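Keeping the old machines going in Oltusstead

When I rang to ask Nipon Phromma for an hour of his time he said I could have two, provided I didn't mind him eating his lunch through the first one. So we sat by the window with a tub of noodles and a flask of tea between us, and he talked, and the noodles went cold, and I think we were both rather pleased with the arrangement.

Nipon has been mending computers in Oltusstead for 11 years. Before that he fixed washing machines for Skanier, driving from one end of the county to the other with a van full of drum belts, and he still speaks of that job with great affection. "I liked people's kitchens," he told me. "You learn a lot about a family from a kitchen. They make you a cup of tea and tell you about the daughter's wedding, and somewhere in the middle of it you find the sock in the pump."

The computers came about by accident. A customer whose machine he had just put right asked if he would look at the one in the study as well, and he was too polite to say he had never opened one. He took it home, read up on it until well past midnight and brought it back working. Word went round the street, as it does, and by the following May he had given in his notice.

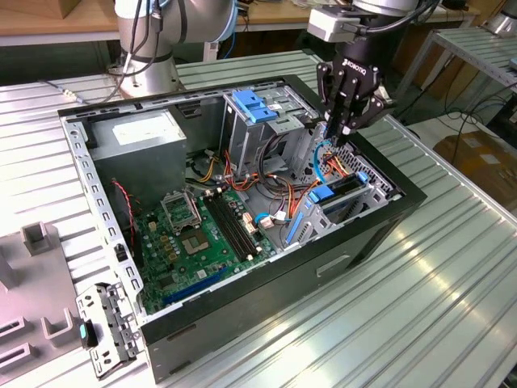
What do people most often get wrong when a computer slows down?

They assume it's finished, he said, and start looking at new ones before they have tried the simple things. "Dust, first of all. Then a drive that's nearly full, and then all the programs that start themselves up in the morning without being asked. I'd say to anyone, look at those before you look at a shop window."

He has no quarrel with people who do want something new, I should add. He helped his own sister choose a laptop last winter and says she loves it. It's the waste that gets to him – the perfectly decent tower put out by the bins because it took a long while to open a photograph. He charges £200 at the very most for a full overhaul, parts and all, and if a job looks likely to go past that he telephones first and has what he calls the honest chat. Plenty of people go ahead anyway. There might be fifteen years of letters in there, and a recipe book somebody's mother typed out with two fingers.

We talked for a good while about Cellness, the little evening class he started for neighbours who wanted to look after their phones and computers themselves. The name was meant to be a stopgap (cells, wellness, you see) and he winces a bit when he says it, but it had gone on the posters by then and it has stuck. They meet above Tang, the café on the corner, which lets them have the upstairs room for the price of a round of hot drinks. There is usually cake. The first evening is always about backing up.

"I don't let anyone pick up a screwdriver until they've got their pictures saved in two places," he said. "They grumble! They've come for the screwdrivers. But I've sat with too many people who've lost the lot." 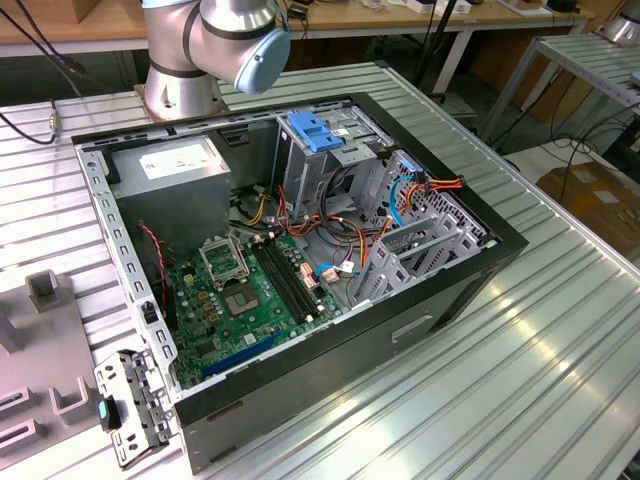

Maureen, who had wandered over with her coat still on, put in that she had grumbled louder than anyone and now backs up every time she changes the bedsheets, so it can't slip her mind. Nipon looked delighted. He asked if he could borrow that for the next class, and she said he could have it for nothing, as long as he got rid of that dreadful name.

I asked him about the future, which I'm afraid is the sort of thing one asks, and he took it more seriously than it deserved. He would like to see spare parts kept for longer and manuals written so that an ordinary person could follow them. He thinks schools might give an afternoon to it now and again, the way his own school in the old days taught everyone to wire a plug.

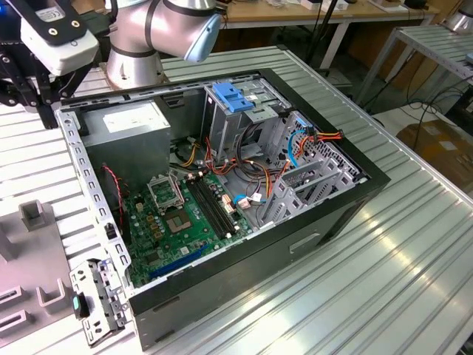

And he would like a bit more shelf space at home, though he admits this is his own doing. He can't pass a box of old cables without taking it in, and his wife has drawn a line at the airing cupboard. She has been very good about it, he says, considering the spare room.

By then the flask was empty and the phone had started up again – a man with a printer, in some distress. Nipon listened, nodding away as if the fellow could see him, and asked very gently whether he had tried a different cable. He was still on the line when I let myself out.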